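Posted in May by Ívar Vigfúsdóttir

A few people have asked what my job is these days, so I'm writing it down once.

I still work at Pirel, out at the Skakow site, on gift packing. Soft toys, small bits and pieces, ribbon handles, that sort of thing. When I started it was all benches and hands. You stood at your bench, you had a tub of toys on your left and the empties on your right, and you filled orders until the bell. A good packer did 285 orders a shift. I never got there. My best was 236, on a Sunday with penalty rates, and I couldn't close my fist properly the next morning.

Last winter the company put in the Holst line, which is two arms on a conveyor. It does the plain boxed orders and it does them all night. The arms were never much good with anything soft or furry, or anything with a handle that flops over. Those orders stayed with us, and then some of us were asked to move across to what the office calls Lenik. Lenik is the part where we do the handling ourselves with hand-held grippers, over and over, and the recordings go off to be used in training the next lot of arms.

So I pick things up for a living, using a pair of black claws. Fluffy toys, foam bits, containers with straps. Sometimes the container is upright and sometimes it's on its side, depending on the task sheet.
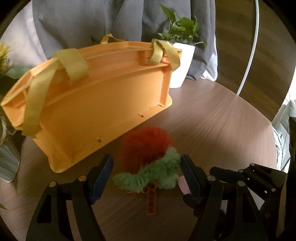 Did anyone lose their job over it? Four of the casuals weren't called back after the Holst line went in, and the permanent staff were all kept on, most of them at the same grade.

That's the straight version. The casuals were told it was seasonal. It may have been, but the season came round again and the roster stayed short. I think people should have been told more plainly, and I said so at the site meeting.

For those of us who stayed, the day is different in ways I didn't expect. It's quieter. I sit down for a lot of it. My shoulders are better, my thumbs are worse. With bare hands you don't think about how you pick up a soft toy, you just grab it. With the gripper you have to line up both fingers first, come in level, close slowly, and lift. Fur is hard to judge because you see a big round thing and most of it is air. Small smooth things are a different problem, they want to shoot out sideways if you pinch them off centre. I spent my first week dropping things and saying sorry to the table.

The targets changed too. Before, it was orders out the door. Now it's clean runs, and a run gets thrown out if you fumble, or go too fast, or your sleeve gets in the way. Our team had to hand over 3000 clean runs before the end of the quarter. We got there, but the rejected ones don't count towards anything and they took just as long to do. I'd like to see that time show up somewhere on the sheet.

Some tasks need a gripper in each hand – one holds, the other does the next bit. Those are the ones I like best, and they're the closest to real packing.

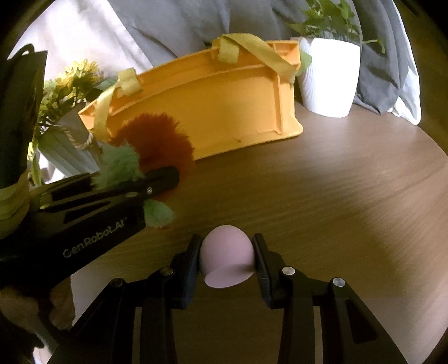

Gunnlaugur Lund told me over lunch that we're packing ourselves out of a job one toy at a time, and that the company ought to be paying us for the skill as well as the hours. He'd put it in the next agreement if it was up to him: a loading for anyone on Lenik, and a guaranteed place on the line afterwards, at the same grade.

I agree with the second part more than the first. I don't know how you'd put a price on knowing how to hold a furry ball. But a place afterwards is a fair thing to ask for. The arms still need someone to clear jams, restock, check ribbons and deal with whatever comes down the belt looking wrong. Those jobs went to contractors on the Holst line and nobody at Skakow was offered the training. If the next lot of arms is going to learn from us, it makes sense that we'd be the ones looking after them.

To be fair to Pirel, they have listened on a couple of points. We swap out of the grippers every hour now, which came from our side. The chairs got replaced. We can refuse a task if it hurts, without a note on file. New starters get 2 shifts of practice before their runs are counted – I got twenty minutes and a laminated card.

What I miss is the talking. At the benches you could carry on a conversation all shift and your hands just kept going. On Lenik you have to watch what you're doing the whole time, so people go quiet, and by smoko you've got a lot saved up. A few of the older packers tried it and went back to the benches for that reason alone.
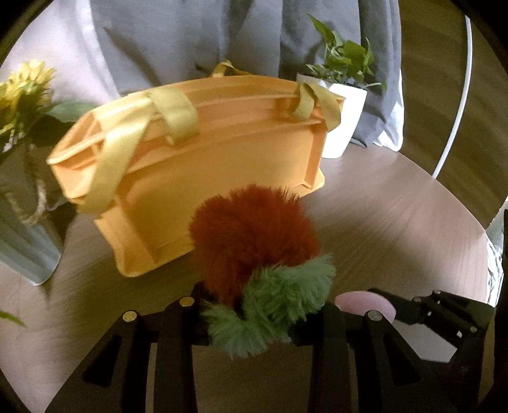
Orange plush in the gripper, container on its side behind it.

I've said I'll stay on it until the agreement talks are done. After that I'm not sure. There's a restocking role coming up on nights, and I've asked for the job description, which I still haven't been sent.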